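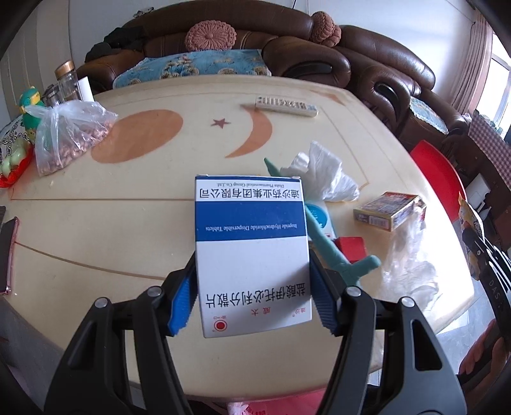
Medicine carton, Disha Pharmaceutical Group Co., Ltd.

HOLUB ANNOUNCES 1:43 SCALE NILLETTI RALLY COUPE

Bredton, August 24, 2024

Holub, the Bredton maker of scale model cars, has opened orders for its new 1:43 model of the Nilletti rally coupe. The model is a limited run of 3,000 pieces in diecast metal and costs £56, including UK postage. Orders are being taken now through the Holub website and by the usual stockists.

The Nilletti is the first rally car in Holub's Touring Series, which has until now been made up of saloons and estates in road trim. It shows the coupe as it ran in the Sedalen winter rally, with the wide rear arches, the four-lamp bar across the nose and the short roof vent fitted for that event. The tyres are the narrow studded type. Collectors who have asked us for the road version will find that the body tooling has been made so that it can be used for both cars, but no decision has been taken on a road model and it is not open for orders.

The body is a single casting with separate bumpers, mirrors and lamp bar. Panel gaps are cut into the tool and finished by hand before painting. The bonnet and doors do not open. We looked at an opening bonnet early on and dropped it, as the hinge could not be hidden at this scale without spoiling the line of the wing. The front wheels steer.

Inside there is a full roll cage, two bucket seats with printed belts, a map light on the passenger side and a spare wheel strapped down behind the seats. The dashboard is printed in two passes so that the dial faces stay clear of the surround. Mud flaps are soft plastic and come fitted.

The standard car is dark red over a cream lower body, with door numbers and rally plates already applied. Within the run there are 200 pieces in plain cream without numbers, in the form the car took when it was tested before the rally. These cost the same as the standard car and are limited to one per household. They can only be ordered direct from Holub and will not be supplied to stockists. 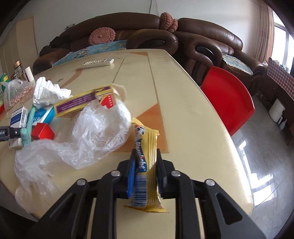 Each model is screwed to a black plinth with the name of the car and the rally printed on the front edge. The clear cover is slightly taller than the one used for earlier cars in the series, to clear the roof aerial, and it will not stack neatly with the older covers. Replacement covers in both heights are sold separately. A small sheet of spare decals is packed under the plinth, along with a card showing where each one goes.

The Touring Series now has nine cars. Two of the earlier models, the long-wheelbase estate and the four-door saloon in pale green, are sold out at Holub and will not be made again. A few stockists still have the estate. The remaining cars in the series stay at their present prices.

Orders placed direct will be sent out in the order they are received. Payment is taken when the model is packed, and customers may cancel free of charge at any time before then. Buyers outside the UK will be shown the postage charge at the checkout and should allow for any import duty in their own country.

A pre-production sample of the red car is on show in the front window of the Holub shop in Bredton until the end of August. The sample has hand-painted lamp surrounds, which will be replaced by printed ones on the finished model, and the plinth lettering is a little larger than it will be in production.

Stockists who want to change the number of cars on their standing order should contact the Holub trade desk before the end of the month. Review samples and photographs of the model can be requested from the press office.

ENDS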